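Getting Out of Town: My Short-Stay Tourism Project
by Sidra Yousafzai
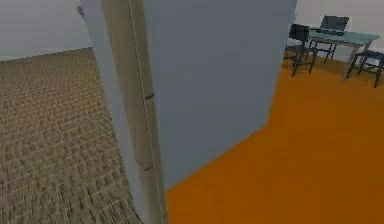 Figure 1. A door standing partly open, computer rendering.

So my project was about why people book tiny places for a night or two away, and I picked Brundov because I'd already been dying to go (bias declared!). It's a little lakeside spot with one main street, a bakery and a whole lot of sky. My project partner, Crisanto Padilla, came along to do half of the interviews and most of the driving.

We stayed at the Wunodier, a row of small cabins behind the boat ramp. It was cold for the whole visit, which is what you get in January up there, and I loved it anyway. Grey water, bare birches, the neighbour's dog barking at nothing — I slept better than I had all term.

For the survey we left cards at the bakery and at the Enriquez campground office, with a box for dropping them off. We'd printed 300, and I was far too optimistic about that. A lot of people wrote long notes in the margins instead of ticking the boxes, so coding the answers was a nightmare, but the notes ended up being my favourite part. One woman wrote that she drives up every winter just to hear the ice. Another guest wanted a proper colour map of the walking trails, and having got lost behind the campground myself, I'm with her.

The most common reason for coming was quiet, with walking second and family visits a fair way back. Price hardly came up, even though our own cabin cost more than I'd planned for. We had a budget of 900 dollars for the whole trip and I spent a silly amount of it on butter tarts.

If I did it again I'd go in summer too and compare the two crowds. I'd also bring better boots. Crisanto wants to try the Climik trail next, up to 2000 metres if the weather behaves, and he's already sent me the packing list.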